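Start | Produkte | Dokumentation | Downloads | Kontakt

Dernier TD-Dosierstation
Gebrauchsanleitung, Abschnitt 4: Aufstellung und Erstinbetriebnahme
Stand: 2020-05-16

4.1 Geltungsbereich
Der Abschnitt gilt für die Dosierstation Dernier TD in der Ausführung für Rezeptur und Defektur. Die Station teilt nicht sterile, wässrige Arzneizubereitungen zum Einnehmen in Einzelportionen ab. Für Suspensionen ist zusätzlich das Rührmodul Noston erforderlich (Abschnitt 7). Ölige Zubereitungen sowie Lösungen mit mehr als 30 Volumenprozent Ethanol sind von der Verarbeitung ausgeschlossen.

4.2 Anforderungen an den Aufstellort
Die Station ist auf einer ebenen, schwingungsarmen Arbeitsfläche aufzustellen. Direkte Sonneneinstrahlung und Zugluft sind zu vermeiden. Der Abstand der Rückseite zur Wand muss mindestens 11 cm betragen. Die Umgebungstemperatur darf 29 °C nicht überschreiten, da sonst die Viskositätskorrektur außerhalb des geprüften Bereichs arbeitet.

ACHTUNG: Die Station nicht über einem Kühlschrank oder neben einer Zentrifuge betreiben. Schwingungen verfälschen das Signal der Wägezelle.

4.3 Auspacken und Transportsicherung
1. Karton aufrecht stellen und von oben öffnen.
2. Zubehörschale entnehmen und Inhalt mit der Packliste vergleichen.
3. Station mit beiden Händen am Sockel anheben. Nicht am Schlauchhalter tragen.
4. Die beiden roten Sicherungsschrauben an der Unterseite entfernen und für einen späteren Transport aufbewahren.
5. Station vor dem Einschalten an die Raumtemperatur angleichen lassen. Bei Anlieferung aus kalter Umgebung beträgt die Wartezeit 64 Minuten.

Hinweis: Schäden an der Verpackung sind vor dem Auspacken zu dokumentieren und dem Lieferanten schriftlich zu melden.
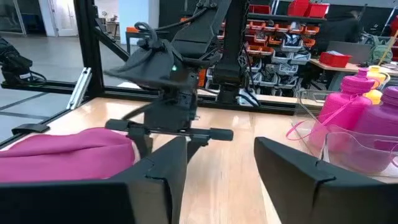
Abb. 4-1: Tischfläche mit Greifer und Kunststoffbehälter

4.4 Schlauchsatz einlegen
Es dürfen nur Schlauchsätze vom Typ Rüegg S oder Rüegg M verwendet werden. Typ S ist für Einzelportionen unter 5 ml vorgesehen, Typ M für alle größeren Portionen.

1. Hauptschalter in Stellung 0 bringen.
2. Pumpenabdeckung nach oben klappen.
3. Schlauch mit der Markierung in Förderrichtung in das Pumpenbett legen. Der Schlauch darf nicht verdreht sein.
4. Andruckbügel schließen, bis er hörbar einrastet.
5. Saugseite mit der Tauchlanze, Druckseite mit der Abgabenadel verbinden.
6. Pumpenabdeckung schließen.

VORSICHT: Quetschgefahr am Rollenkopf. Bei geöffneter Abdeckung nicht in das Pumpenbett greifen, solange die Station am Netz liegt.

4.5 Grundkalibrierung
Die Grundkalibrierung erfolgt mit gereinigtem Wasser. Sie ist nach jedem Wechsel des Schlauchtyps zu wiederholen.

1. Hauptschalter in Stellung I bringen und Selbsttest abwarten.
2. Menü »Service > Kalibrierung« öffnen und Schlauchtyp wählen.
3. Tauchlanze in das Vorlagegefäß stellen. Die Ansaugöffnung muss vollständig bedeckt sein.
4. »Entlüften« drücken, bis der Schlauch blasenfrei gefüllt ist.
5. Leeres Messgefäß auf die Wägezelle stellen und tarieren.
6. »Start« drücken. Die Station gibt 30 Testportionen ab und berechnet den Korrekturfaktor.
7. Korrekturfaktor mit »Übernehmen« speichern und in das Gerätebuch eintragen.

Liegt der Korrekturfaktor außerhalb des zulässigen Bereichs, erscheint die Meldung E11. In diesem Fall Schlauchsatz auf Knicke prüfen, erneut entlüften und ab Schritt 5 wiederholen. Tritt E11 wieder auf, ist der Schlauchsatz zu ersetzen.

4.6 Anbindung an die Protokollsoftware
Die Übertragung der Dosierdaten an Jastberg Protokoll erfolgt über die serielle Schnittstelle X2. Das Kabel ist nur im ausgeschalteten Zustand zu stecken. In der Software ist unter »Geräte« die werkseitig vergebene Gerätenummer einzutragen. Sie steht auf dem Typenschild neben dem Netzanschluss.

Hinweis: Ohne aktive Verbindung speichert die Station die letzten 64 Dosiervorgänge. Ältere Datensätze werden überschrieben.

4.7 Freigabe
Vor der ersten Verwendung für Arzneizubereitungen ist die Station nach Abschnitt 6 zu reinigen. Das Spülwasser ist zu verwerfen. Die Freigabe erfolgt durch die verantwortliche Person des Betriebs und wird mit Datum und Chargennummer des Schlauchsatzes im Gerätebuch vermerkt.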